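Home Help Boards > Kitchen & Cleaning > Gadgets

Can a robot do my kitchen chores yet, or should I keep buying sponges?

Posted by dishpan_hands
Thursday, July 4, 2019

My brother-in-law has announced that we'd be fools to remodel the kitchen now, as in 5 years a robot arm will be cooking and cleaning up and we'll only need a table for it to stand at. He bases this on one video of an arm flipping a pancake. I've watched it too. There was one pancake.

What I want is modest. Put the ketchup away. Get the fruit into a bowl. Peel a banana for a 3-year-old who will then refuse it. Is there anything on sale that does this, or near enough that I should wait on the cabinets? My budget was $400 until I started looking, and now I don't know what my budget is.

Posted by torque_and_toast

Do the cabinets.

I work on the shop floor at Amon, where we have arms that load the same bracket into the same fixture all day and never ask for a chair. People see that and assume a kitchen must be easier. A bracket is the same bracket every time, though, and it doesn't mind being squeezed. Your banana is the hard one on your list by a mile.
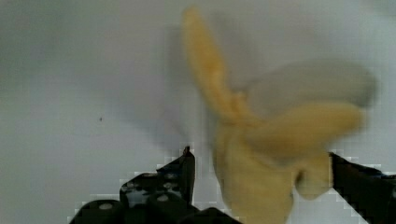

Soft things change shape while you're holding them. Grip too lightly and it slides, grip a bit more and you've made baby food. Then the peel hangs wherever it likes, so whatever the software thought it knew about the outline is out of date. Your thumb deals with all this without a meeting. Give an arm the same job and you'll want an engineer close by, and the engineer could have peeled it.

Moving the ketchup is much more doable. A closed bottle is stiff, it has a decent shape to grab, and if it gets dropped it's not a tragedy. Fruit into a bowl, also fair, provided you aren't fussy about bruises. Where it falls down is the "away" part. Away is in a fridge, behind a door, behind the milk.

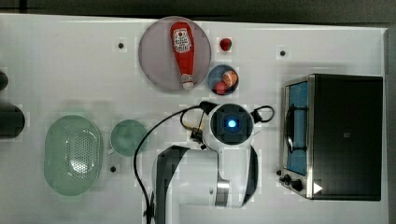
Robot arm with a toaster oven, a colander, fruit in a blue bowl, and ketchup on a plate.

Look at how much of a table a setup like that takes up before dinner has even come into it. I priced a small arm from Rarkon in February and stopped reading at the shipping.

Posted by Prurus_owner832

get a dishwasher. its a robot. mine is 400 bucks and does plates

Posted by gravyboat_captain

I'd half disagree with torque_and_toast. We have a Ccori floor vacuum and it has changed my life, mainly in that I now pick everything up off the floor so it won't choke. So the chore gets done, by me, on its schedule. If your brother-in-law's arm works the same way you'll be setting out the fruit for it every morning.

For the 3-year-old, cut the banana in half with the peel on and let them pull it down themselves. They refuse it less. Keep the sponges.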